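Projektbericht: Vergleich von zwei Greifern beim Abheben von Topfdeckeln
Rekha Kaimal
Projektarbeit im Modul Handhabungstechnik
Donnerstag, 19. April

1. Aufgabe

In dieser Arbeit habe ich zwei Greifer für denselben Roboterarm verglichen. Der erste ist ein Parallelgreifer mit zwei schwarzen Fingern, im Labor heißt er nach seinem Hersteller Brolton. Der zweite ist ein Sauggreifer von Arumugam mit einem einzelnen Sauger. Beide sollten einen Deckel von einem Kochtopf abnehmen, ihn neben dem Topf ablegen und danach wieder aufsetzen. Die Aufgabe kommt aus dem größeren Projekt Brurnari, in dem einfache Arbeiten in der Küche untersucht werden. Mein Teil betrifft nur den Greifer und die Einstellung der Steuerung. Die Bahnplanung habe ich von der vorigen Gruppe übernommen und nicht verändert.

2. Aufbau

Der Arm arbeitet über einem weißen Tisch. Auf dem Tisch liegt eine Filzmatte, damit der Topf bei einer Berührung nicht so leicht rutscht. Im Januar haben wir noch ohne Matte gearbeitet, und dabei hat sich der Topf bei fast jedem Versuch ein wenig gedreht. Der Griff vom Topf zeigt immer gerade zur vorderen Tischkante. Diese Lage habe ich vor jedem Versuch mit einem Anschlag kontrolliert, der danach wieder entfernt wird.

Der Deckel ist aus Glas und hat einen Rand aus Metall. Für die Tiefenkamera ist das ein schwieriges Objekt. Das Licht von der Decke spiegelt sich im Glas, und an diesen Stellen fehlen in der Punktwolke die Werte. Der blaue Knauf in der Mitte wird dagegen gut erkannt. Deshalb habe ich die Greifposition nur aus dem Knauf berechnet und die Höhe vom Deckelrand als festen Wert eingetragen.

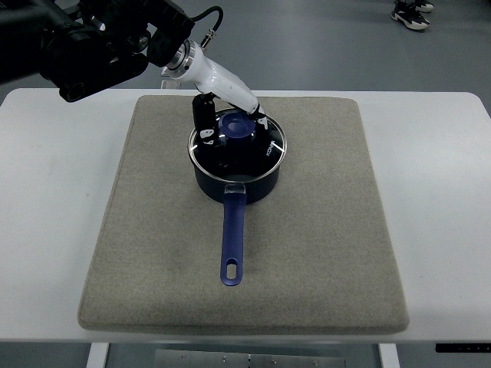 Abb. 1: Parallelgreifer am Glasdeckel, Topf auf der Filzmatte

Die Finger kommen schräg von links oben, weil der Arm auf dieser Seite mehr Platz hat. Eine senkrechte Anfahrt wäre für die Rechnung einfacher, aber dann erreicht das vorletzte Gelenk seine Grenze. Das Kabel am Handgelenk muss bei jeder Drehung genug Spiel haben. Ich habe die Drehung deswegen in der Software begrenzt.

3. Durchführung

Für beide Greifer habe ich die gleiche Reihenfolge benutzt: Anfahren, Schließen oder Ansaugen, Heben, Ablegen, Aufsetzen. Die Steuerung läuft auf einem Rechner mit dem Programm Ilovthorpe, das die Daten vom Greifer und die Gelenkwinkel zusammen speichert. Insgesamt wurden 1059 Aufzeichnungen gemacht. Nach der Durchsicht blieben davon 915 übrig, die anderen waren unvollständig oder hatten einen falschen Zeitstempel. Für das Schließen der Finger habe ich eine Zeit von 800 Millisekunden eingestellt. Kürzere Zeiten habe ich auch probiert, aber dann schlägt der Finger hart gegen den Knauf und der Deckel verschiebt sich.

4. Beobachtungen

Der Parallelgreifer hält den Knauf sicher, wenn er in der Mitte getroffen wird. Liegt die Position zu weit hinten, dann kippt der Deckel beim Heben nach vorne. Der Knauf ist rund und die Finger sind flach, darum gibt es nur eine kleine Fläche für den Kontakt. Mit einem dünnen Gummi auf den Fingern wurde das Heben besser, aber beim Öffnen blieb der Deckel manchmal kurz hängen.

Der Sauggreifer kann den Knauf nicht benutzen, er muss auf das Glas zwischen Knauf und Rand. Dort ist die Fläche gewölbt. Das Vakuum wurde meistens erreicht, jedoch hängt der Deckel dann einseitig und schwingt. Beim Aufsetzen war das ein Problem – der Rand traf oft nicht in den Topf, und ich musste den Versuch von Hand abbrechen. Bei trockenem und sauberem Glas war der Unterschied zum Parallelgreifer kleiner als ich erwartet hatte. Versuche mit feuchtem Glas waren nicht Teil von dieser Arbeit.

5. Bewertung und offene Punkte

Für diesen Topf empfehle ich den Parallelgreifer. Für Deckel ohne Knauf kann ich keine Aussage machen. Die feste Höhe des Deckelrandes ist eine Schwäche, weil man sie bei jedem anderen Topf neu messen muss. Die nächste Gruppe sollte außerdem Finger mit einer runden Aussparung testen – eine Zeichnung liegt im Projektordner, gedruckt wurden sie noch nicht.

Weitere Berichte
Kalibrierung der Tiefenkamera bei spiegelnden Oberflächen
Fingerformen aus dem 3D-Druck: erster Zwischenstand
Brurnari: Anleitung zum Start der Steuerung
Kabelführung am Handgelenk
Kraftmessung beim Schließen des Greifers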